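Moving an insertion station from hand loading to a robot cell: setup and staffing steps

This guide covers the changeover of one hand-loading station to a single-arm cell. It assumes the arm is already bolted down, the safety circuit is signed off, and the operators who ran the station by hand will stay with it. Wiring and network setup are in the Vidar cell manual and are not repeated.

What you need

Teach pendant with operator-level login
Practice board and matching shape blocks
2.5 mm and 3 mm hex keys
Feeler gauge set
Shift log, paper or tablet
One operator from each shift, released from other work for the full session

Step 1. Record the manual job first

Before any teaching, have the operator run the station by hand and write down each motion, including the ones missing from the work instruction. At the Villden plant, Gisela Quezada listed a slight wrist turn before every insertion. The written procedure had never mentioned it, and the first robot program jammed until it was added.

Step 2. Set the grip

Open the fingers, place the part between them, and close at low force. Both pads must touch at the same height on opposite flat faces. On a six-sided part, do not grip across the corners. Check the finger screws with the hex key before the first cycle and again at the end of the shift.

Step 3. Teach the approach

Move the part to a point directly above the hole and save it as APPROACH. Jog straight down until the part is just inside the opening and save that as ENTRY. Keep the speed at 10 percent or lower. Select the tool frame, not the base frame, or the part will drift sideways on the way down.

Step 4. Check the fit before release

Stop with the part partly lowered. Look at the gap between the part and the wall of the hole from the wrist view, then walk to the other side and look again. If the gap closes on one side, back up to APPROACH, correct in steps of 0.2 mm, and repeat. 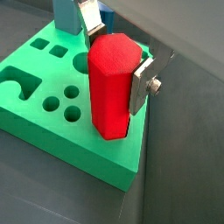 Step 4: red hexagonal block held between the fingers, partly lowered into the green practice board. A narrow dark gap shows at the lower right.

Do not open the gripper until the part moves down freely under light force. If the force reading climbs during the last part of the travel, the part is tilted. Correct the angle at APPROACH; changing ENTRY alone will hide the fault until the next part variant.

Step 5. Run the practice set

Run 127 cycles on the practice board before loading production parts. The operator clears every stop and enters a cause code. The technician may answer questions but should not touch the pendant.

Step 6. Reassign the work

Loading by hand is removed from the job. Three tasks are added: clearing stops, checking grip and fit at shift start, and adjusting taught points within the 1 mm limit. Update the job sheet before the cell goes live. Jayson Castillo's crew at Villden ran for most of December on the old sheet, and stop clearing was logged as idle time.

Plan for these changes:

Lifting and reaching drop. Standing time does not, unless a seat is provided at the pendant.
One operator can cover two cells only if both are past 600 cycles without a taught-point change.
Rotate pendant duty every two hours.
Keep one hand-loading fixture in place, and have each operator use it on Monday for one batch.

Step 7. Hand over

The shift lead signs the log once each operator has completed Steps 2 through 5 alone. Send taught-point changes over 1 mm to Marietjie Sithole in process engineering, with the stop code and the part variant.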